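Taping out a carpeted floor: notes after the second attempt

I have now put tape on the carpet in the workroom twice. The first layout came up at the corners, drifted out of square and left a line of adhesive that took an evening to remove. The second is still down.
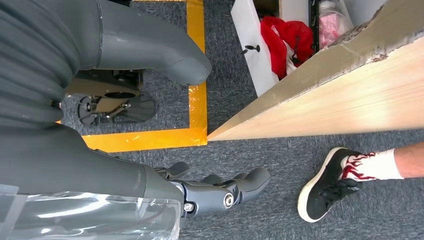
The purpose of floor marking in a room like mine is to keep things in the same place. Anything with a base that stands on carpet moves a little each time it is knocked, leaned on or pulled out to get at a socket. On a hard floor you can make a pencil mark. On carpet a pencil mark is useless, chalk vanishes into the fibres, and a pin is something you find later with your foot. Tape is the obvious answer and it works reasonably well, provided you accept that carpet is a poor surface for it.

Why the first attempt failed

The first layout used a general-purpose cloth tape that I already had in the drawer. The adhesive on cloth tape is thick and soft. It grips the tops of the fibres well enough on the first day, then creeps. Any strip that is pulled slightly tight while it is being laid will try to shorten again, and because the carpet gives, the strip takes the fibres with it. The result is a line that was straight on the first evening and had a bow in it by the end of the second week. The ends lifted first, always at the corners, where two strips met and neither had much carpet under it.

I left it down for 29 days. By then there was fluff along both edges of every strip and one side of the largest rectangle had moved far enough that I had stopped using it as a reference. A mark you have stopped trusting is worse than no mark, as you still half line things up with it.

Choosing a tape

For the second attempt I bought a roll of each of the three tapes sold locally as suitable for carpet and tested them on an offcut, which spent a fortnight under the door mat. The test was crude. I walked on it, vacuumed it, peeled it and looked at what was left.

The paper-backed tape tore when peeled. It came away in small pieces with the adhesive staying behind on the fibres, and I would not use it for anything that stays down longer than a weekend. The vinyl tape held its edges well but stretched badly while being laid, so getting a straight line depended too much on the hand. The third was Kuseck's coated cloth tape, which has a thinner adhesive and tears across by hand. It left no residue on the offcut and stayed flat. I bought it in the bright yellow-orange, which shows up in poor light. It is not a colour I would choose for a living room.

Setting out

The floor of the room is not square, and neither is the carpet. I measured from one wall only and ignored the others. Taking one dimension from each of two walls gives you a rectangle that agrees with the room and with nothing else.

The method was as follows. Establish a baseline parallel to the chosen wall, using a string held at each end by something heavy. Mark the two ends of the first side with small squares of tape. Lay the first side. Then find the right angle using a three-four-five triangle, measured along the baseline and out from it. Mark the far corners, check the two diagonals against each other, and only then lay the remaining sides.

My main rectangle measures 1,170 mm along its long side, taken to the inside edge of the tape. The inside edge matters. On the first layout I measured some sides to the inside, some to the outside and at least one to the middle, and then spent a while wondering why the diagonals disagreed. Pick one edge and write it down. I have a card in the drawer that says INSIDE in capitals.

There is a second, smaller measurement I use often, a 492 mm offset from the baseline. It has no significance beyond being what was left after everything else had been placed, but I have needed it often enough that it is now on the card as well.

Laying the strips

Vacuum first, twice, in both directions. I used the Wisetti with the brush bar switched off for the second pass, so that the fibres lay down and stayed down. Tape laid against the direction of the fibres bridges between the tips and never makes proper contact.

Do not pull the strip tight. Unroll more than you need, let it rest for a minute, then lower it on to the floor from one end. Press it with the flat of the hand first and then with a roller. I use a small seam roller intended for wallpaper. Pressing with a shoe seems quicker, but it pushes the strip sideways.

Use a straight edge. A length of planed timber is perfectly adequate. Sight along it before trusting it, and turn it over to check: draw a line on paper against one edge, flip the board end for end, and see whether the same edge still meets the line. The first board I picked up failed by enough to see from standing.

Corners

Corners were the main weakness the first time, so I tried three kinds on the offcut. In a butt joint one strip stops where the other begins. It is tidy and it lifts. A mitre is tidier still and lifts sooner, as there are two sharp points. An overlap, with one strip running the full width across the other, looks slightly clumsy and holds best. I have overlapped everything and trimmed the ends square with scissors. Never trim with a knife on carpet. I did this once and the cut is still there under the shelf.

Press the overlap again the next day. The adhesive takes a few hours to settle, and a second rolling makes a clear difference on the offcut.

Vacuuming afterwards

A strip on carpet will not survive a brush bar being driven straight at its edge. Run the vacuum along the strip, parallel to it, with the brush off. Crossing is acceptable if the head is lifted slightly. It adds a few minutes to the cleaning and I have stopped noticing.

Fluff collects at the edges in any case. A damp cloth wiped along the top of the tape keeps the colour, but the edge itself wants leaving alone. Pick at it and it will come up.

Getting it off again

The cloth tape from the first layout left a visible line on two sides. I tried warm water with washing-up liquid, which did nothing except make the carpet damp, and then Arkik's citrus adhesive remover, which did the job. Put it on a white cloth and never directly on the floor. Dab, wait, lift with a blunt knife, dab again. Test it somewhere out of sight first, ideally overnight, as a carpet backing can react to solvent in ways that do not show on top.

When peeling, fold the strip back on itself so that it comes away almost flat to the floor, and go slowly. Pulling upwards lifts fibres. A hair dryer on its low setting helps with old adhesive, although on my carpet it made little difference to the newer tape.

Still to do

There are two things I have not resolved. One is how to mark a centre point. A cross of tape is far too coarse, and a smaller cross gets lost when the carpet is vacuumed. I have tried a dot cut with an office punch, which lasted a day and a half. A reader of an earlier post suggested a stitch of coloured thread, and that may be worth trying on the offcut.

The other is labelling. Writing on the coated tape with an ordinary marker rubs off under socks. Paint marker holds but takes 30 minutes to stop being tacky, and I have already put a sleeve in it once. For the moment the labels are on the card in the drawer, with a sketch plan, and the rectangles are numbered clockwise from the door.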